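Search our shop – enter product name or number

Wamlow Folding Exhibition Panel Set, model 1539

The Wamlow 1539 is a set of folding display panels for traveling exhibitions. We developed it for cultural associations, embassies, honorary consulates and town partnership clubs who show photographs, posters and texts abroad, often in halls which were not built for this purpose. A foyer of a library, a school gymnasium, a church room, a covered market: all these places have in common that you are not allowed to put a nail in the wall.

One set makes a standing wall of 17 panels. You can put them in a straight line, in a zigzag, or in two shorter groups with a passage for the visitors. Every panel has fabric on both sides, so the same set can show the national exhibition on the front and the work of the local community on the back. Many of our customers do it this way, with the official photographs first and then the pictures of the families who moved to the town one or two generations ago.

What is in the set

The panels are connected with cloth hinges and they fold flat like a book. The feet are separate and go into a slot at the bottom of each second panel. You also receive the hook tape for fixing the prints, a cover sheet for transport, a printed plan with the possible arrangements, and two carrying bags with shoulder straps. Tools are not necessary for the assembly. Please keep the small bag with the foot caps in a place where you find it again, because the caps protect wooden floors and some halls ask for them before they give you the key.

The fabric comes in light gray, sand or dark blue. For photographs in black and white we recommend the light gray. The dark blue looks very good with folk costume and with old maps, but it shows every piece of dust, and for this color you should pack a clothes brush. All three colors take pins and hook tape. Please do not use double-sided adhesive tape, it leaves traces which we can't remove, not even in our workshop.

Headers in two languages

On the upper edge of the panels there is a narrow rail for the header strip. The strip can be ordered with your own text in one or in two languages, also in different alphabets. Send us the text as you wish to see it printed, with all accents and special letters, and ask a native speaker to read it before. We set the text exactly as it arrives. In the past we received a header where the name of the guest country was misspelled in the language of the guest country, and it was noticed at the opening by the first person who came in.

If the flags of two countries should appear on the header, please tell us the order. In most places the flag of the host stands on the left as seen by the visitor, but customs are different and we prefer that your partner decides it. For a longer program, with concerts and film evenings beside the exhibition, the strip can be changed in a few minutes – you push the old one out at the side and slide the new one in.

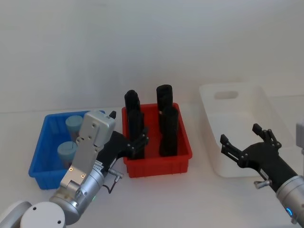 Can the set be used outdoors?

Only under a firm roof and in calm weather, as the fabric takes up moisture and the light feet do not hold against wind. For open squares and promenades we offer the Garnside frame, which is heavier, has a ground plate for sandbags and uses printed boards in the place of fabric.

Transport between towns

A traveling exhibition is rarely damaged while it hangs. The damage comes between one town and the next, when the car is small and the people are tired. For this reason the folded panels fit into the luggage space of a normal station wagon with the rear seats down, and the two bags go on top. If you send the set by carrier, order also the hard case. It has wheels on one end and a pocket for the customs list.

For transport across a customs border, write the list before the departure and write it in detail: number of panels, number of feet, number of prints, value of each. Prints without commercial value should be named as such, but they still need a figure beside them. We put a prepared list for the empty set in every case, in English, and you add your own prints below. Please ask the consulate or the cultural institute which supports your event if a letter from them is useful at the border. Usually they write it gladly and it saves a long talk at the window.

Hire in place of purchase

Not every association needs its own panels. If you hold one heritage week in a year, hiring is the better way. Our partner Ekik keeps sets in all three colors and rents them by the week, counted from Thursday to Thursday, so that a weekend is always inside. The hire includes the standard header rail but not the printed strip. When the set comes back, it is brushed, the hook tape is renewed and the hinges are checked before the next customer receives it.

For October please reserve early. Many countries have their days of culture in the autumn, and the schools are again open and can visit in groups. A reservation becomes firm when you have returned the signed form. A telephone call alone is unfortunately not enough, even when we know you for many years.

Advice for the hanging

Begin with the texts and not with the photographs. The texts need the height of the eyes, and there are always more of them than one thinks. Put the translation directly under the original, or beside it, but always in the same position through the whole exhibition, so the visitors know after the first panel where to look. Leave the first panel almost empty. People stand there with their coats and their glasses of wine, and they block the view on everything which hangs on it.

Children and wheelchair users see the panels from lower. If you expect school classes, keep one row of pictures in the lower half and choose for it what is easy to understand without reading: food, animals, dances, buildings. The captions for this row should be in bigger letters.

For lighting, the clip lamp from our accessories page fits to the header rail. One lamp for each second panel is sufficient in a room with daylight. In an evening room take one for each panel, and ask in the hall where the sockets are before you buy the extension cables.

Care and spare parts

Brush the fabric dry. Small spots can be cleaned with lukewarm water and a white cloth, from the outside of the spot to the middle. Let the panels stand open until they have dried completely, and fold them only after this. Feet, caps, hinges and single panels can be ordered later, also for older sets. The shape of the foot was never changed since our first panel wall in 1969, and the caps of today still fit on it.

A small fault in the delivery should be told to us within the first week, with the number from the label inside the carrying bag. We then send the part without waiting for the old one to come back.

Matching products

Vītola leaflet stand, for programs and maps in several languages, stands alone or hooks to the last panel.
Garnside outdoor frame, with ground plate.
Hard transport case with wheels, for one set.
Clip lamp for header rail, warm white.
Guest book desk, folding, same fabric colors.

Reader comments

culture_club_north: We have the sand color since three seasons and used it for a photo exhibition in a town hall, a bank and one bakery. The hinges are still good. One foot was lost and the new one came quickly. I wish the printed plan was bigger, the letters are tiny.

Marketsquare: Does the Vītola stand also hook on the dark blue panels? In the drawing it is only shown with the gray.

Shop team: The hook is the same for all colors. It goes over the upper edge of the last panel, left or right side.

Marketsquare: Thank you, ordered.

twolanguages: Please take seriously the advice with the native speaker!! Our header had a wrong accent for the whole week and I was looking at it every evening from the cash desk. The panels themselves are good, light enough for me to carry one bag alone on the stairs.

old_harbor_choir: We hired from Ekik for our guest days. Everything was clean and complete, only the lamp we had forgotten to order. The hall was quite dark after six in the evening, so we moved the panels next to the entrance where there was more light.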